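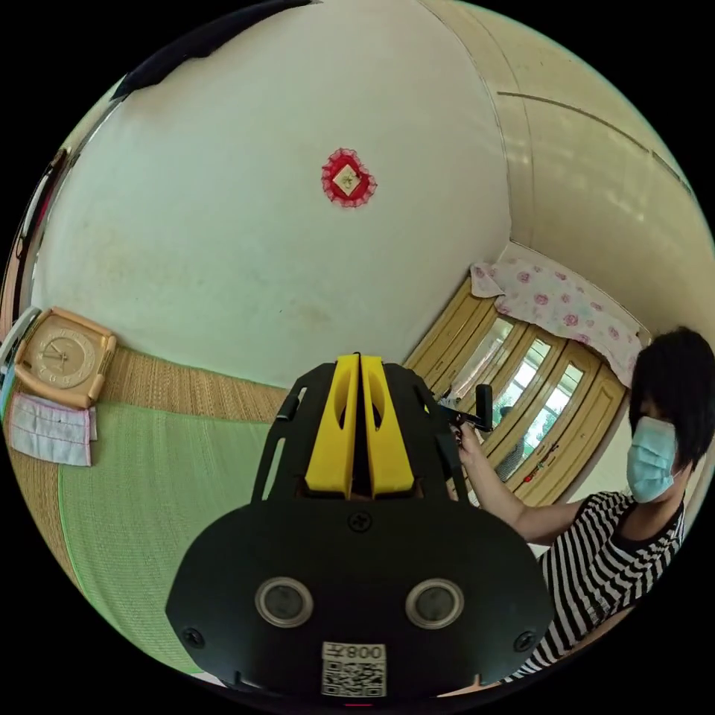

*Reading time: 4 minutes*

**Folding automation at Lockyer** refers to the gradual handing over of garment folding to machines at the Lockyer laundry, a wash-and-fold plant run by Rusholm. The project is known inside the company as Ciltix and on the folding floor by several other names, most of them short. It began in October with a plan to replace hand folding within a season. As of 18 May 2020 it had replaced a portion of the towels.

## Background

Laundries automated the wet end of the business long ago. Washers, extractors and dryers need loading, emptying and the occasional kick, and the work in between runs by itself. Flat sheets go through an ironer and come out folded. Clothing never fit this arrangement. A shirt arrives from the dryer in no particular shape, often inside out, sometimes with another shirt in it, and a person has to find the shoulders before anything else can happen.

At Lockyer this was done at long tables by folders, who were paid by the hour and measured by the bag. Rusholm had twice bought machines meant to take over. The first needed each garment clipped on by hand, in the right order and facing the right way, and the folders noted that by then they were most of the way to a fold. The second was sold for parts.

## The Ciltix project

Ciltix took a different approach. The robot arms would not be programmed with folds. They would be trained on recordings of people folding, made with a hand-held gripper called the Zedix. This put the folders in the position of teaching the equipment that was supposed to relieve them of their jobs, a fact left out of the first staff notice and added, in smaller type, to the second.

The Zedix is a black body with a pair of yellow fingers at the front. The operator holds it and does with two fingers what the hand had been doing perfectly well with five. Each unit carries a number and a QR code on a white label, so that a session can be matched to its tool. Units that stick or squeak acquire reputations, and experienced folders check the label before sitting down.

Recording takes place away from the plant, in ordinary rooms. Early sessions were held at the folding tables, and the arms that learned from them did well on a clean steel surface under white light and badly everywhere else. Rusholm intended to offer folding in customers' homes and small guesthouses, where the clothes are on the bed, the bed has a mat on it, and the sun is coming in at one side. The sessions moved accordingly.

## Working method

A session covers one kind of task, such as folding a garment and placing it on a stack. The operator repeats it with small changes in where the cloth starts and how badly it is crumpled. Crumpling is harder than it sounds. People who fold for a living tend to drop a garment already half straight, and new operators were told off for being too neat.
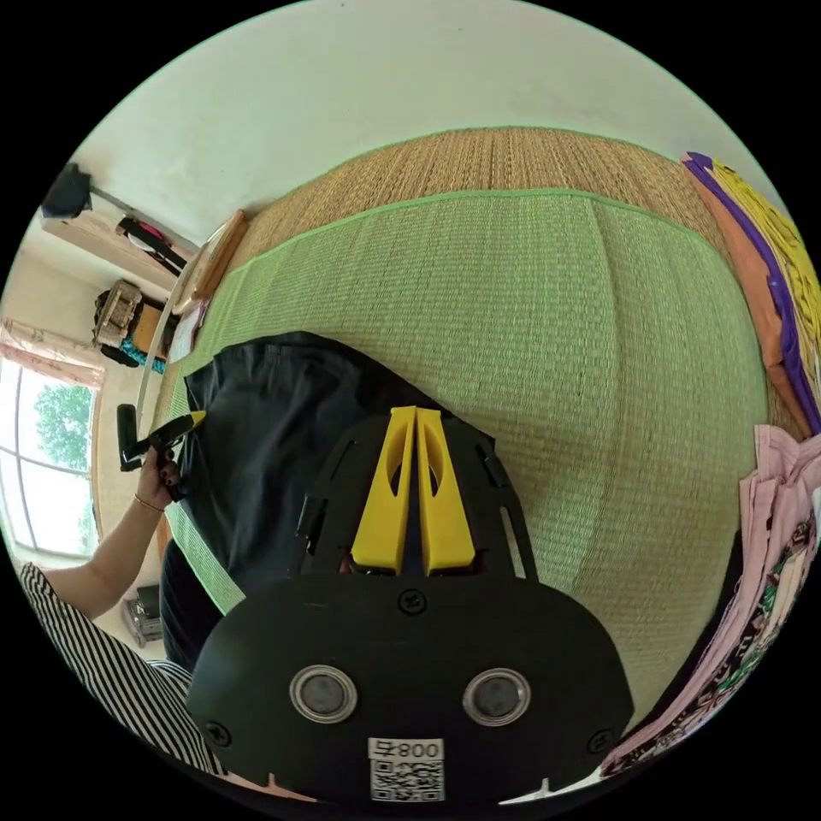 Dark cloth is disliked by nearly everyone involved. Its edges are hard to pick out, and a fingertip will tell a folder things about a hem that a gripper's one keeps to itself. Operators learn to go in low along the surface, close the fingers late and lift slowly. Most also report that after a long session they reach for their coffee the same way.

A good operator completes roughly 400 folds before the material is considered enough for one garment type. Failed folds are kept as well, under a separate tag. The original instructions called for them to be deleted, until someone noticed that an arm trained only on success had no idea what to do with a sleeve that had come loose. It would continue, with great confidence, to fold the rest.

## Effects on staff

When the project started, 11 people worked on the folding floor. There are now four at the tables and seven who divide their time between tables and recording. Headcount is therefore unchanged, which Rusholm presents as a commitment and the folders regard as a delay.

The work has changed more than the numbers. Operators sit or kneel where they used to stand, and complaints about feet have given way to complaints about wrists. Sessions were capped at 10 minutes after the first month, with a break between them. Pay was a longer argument. Recording was first classed as training, on the grounds that somebody was being trained, and was paid at the lower training rate. Evaristo Sandoval, the shift lead, wrote to the office to ask which party was the trainee. The rate was corrected in the next pay period.

Folding style became a subject of its own. Every folder at Lockyer had a slightly different way with a T-shirt, and this had never mattered, as customers received a whole bag from one pair of hands. The arms, having learned from all of them, produced a fold that started as one person's and ended as another's. A house style was agreed on after two meetings. It is Sandoval's, with a concession on collars.

Some of the older skills are used less. Sorting by feel, which the best folders did while talking, is not something a Zedix can record, and it survives mainly at the tables. On the other hand – and the staff bring this up themselves – there is less lifting, and people who had not been consulted about anything in years are now asked how they do what they do. Several have found that they don't know, and have had to watch themselves to find out.

## Current status

The arms at Lockyer handle bath towels, hand towels and pillowcases without supervision. T-shirts are attempted with a person nearby. Fitted sheets are outside the scope of the project and, by general agreement, outside the scope of most people.

## See also

- Flatwork ironer
- Piecework
- Learning from demonstration
- Sock (loss of)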